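Comparing Two Hand-Held Grippers on Small Round Objects
Project report, Intro to Robotics Lab
Mounir Saber
13 March 2020

What I wanted to find out

My question at the start of the semester was pretty simple: if you take two hand-held grippers with the same body and only change what's on the fingers, how much difference does it make when you pick up something small and round? I thought I'd be done in a week. Ha.

The lab already had a pair of grippers we call the Dokel units, one for each hand. You squeeze, the two fingers close, and a camera on the gripper looks out past the fingertips so that every pick gets recorded from the tool's own point of view. A second camera sits up at head height and looks down at both hands. The recording software is Wularix, which my adviser's last group left behind with four pages of notes and one very useful warning about disk space (more on that later).

The first thing I did with each gripper was a blank run, fingers open over the white work surface with nothing between them. I wanted to know how much of each picture the fingers take up, because whatever they cover is lost to the tracking. It's a fair chunk of the lower corners, but the middle stays nice and open. The wire ends near the fingers bothered me more. They're thin, but my first background filter kept picking them up as edges.
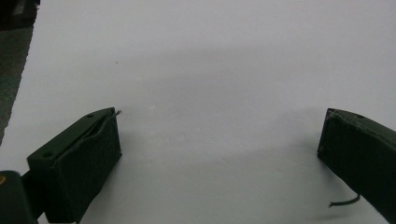
Finger coverings

I tried two coverings. The first was Stougaard, a soft rubbery sheet that cuts easily with scissors and is a total pain to glue around a corner. The second was Fukex, a thinner and stiffer sheet that goes on flat in about a minute. Everything else stayed the same, including the finger blocks themselves, which have screw holes in the top so you can take them off and put them back in the same place. I must have done that more times than I ran actual tests.

With the soft sheet, the seam along the top of the finger matters a lot. If it bulges even a little, the ball touches the bulge first and squirts out sideways. I redid that seam three times and I'm still not in love with it.

Lighting turned out to be its own little project. The white surface is great for contrast with dark fingers, but the grippers throw a big soft gray shadow right across the middle of it, and my threshold was reading the darkest part of the shadow as finger.
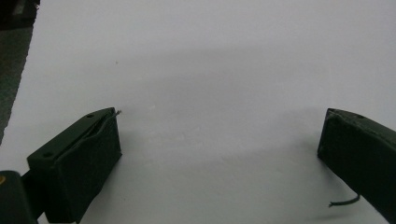
I ended up setting the threshold separately for the upper and lower halves of the picture, which I know is a hack. A better way would be to subtract the blank run from every recording, but the shadow moves when your hand moves, so I never got that working well enough to use. If somebody picks this project up next year, start there!

The task

For the real comparison I used small red balls and a dispenser with a cream hood and a clear base, set on a white board on the table. Each trial meant closing the gripper on a ball by the dispenser, lifting it, and holding it still long enough to get a clean stretch of video. I held both grippers the whole time even when only one was doing the work, so that my posture (and the cable drag, ugh) would stay the same.

I did 40 trials per covering, in blocks, with a break between blocks. The break was supposed to be short. I'll admit that one of them included lunch.

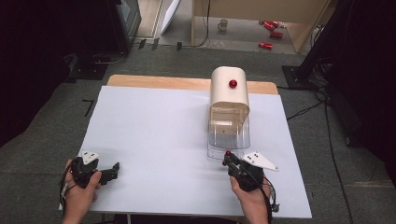
Figure 3. Head camera view, with a red ball in the right gripper.

Results

With the Stougaard sheet I got 33 clean holds out of 40. I'm happy with that, although most of the misses came in one bad block right after I'd reglued the left finger, so the number may be a little unfair to it. I didn't finish the second set with the Fukex sheet in a state I trust. The sheet shifted partway through and I only noticed afterward, while going through the video. So all I can say there is that it felt slippery to me and I had to squeeze harder. I'd call that an impression and leave it at that.

The gripper cameras gave me roughly 3000 usable pictures once I'd thrown out the blurry ones. Labeling fingertips by hand got old fast, so I did 400 of them and used those to check the tracker. It follows the left finger well. The right one is harder, partly because it runs out of the side of the picture and there's just less of it to hang on to.
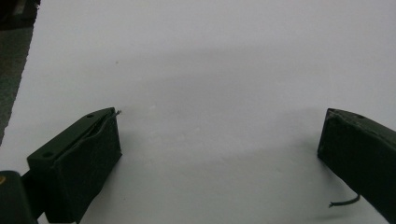 My first fix was to shift the crop over a bit, and that didn't help at all, obviously, because you can't crop your way to something the camera never saw. Turning the camera slightly in its mount would probably do it. I didn't want to touch the mount halfway through the trials – every recording before that point would have stopped matching the ones after it.

Problems along the way

The disk filled up during my second session, exactly as the Wularix notes said it would. I lost one block and repeated it the next morning.

The two cameras also drift apart in time over a long recording. I started tapping the fingers together at the beginning and end of each block so I could line things up later. It's crude, but it works fine for blocks as short as mine.

Cables were the other annoyance. They pull on your wrists more than you'd expect, and by the end of a session I was resting my forearms on the table edge, so my later trials are probably steadier than the early ones.

Still to do

Redo the Fukex set with the sheet clamped as well as glued. Turn the camera mount and repeat the blank runs. Get at least one other person to do the trials, preferably someone who hasn't spent all of March squeezing a gripper.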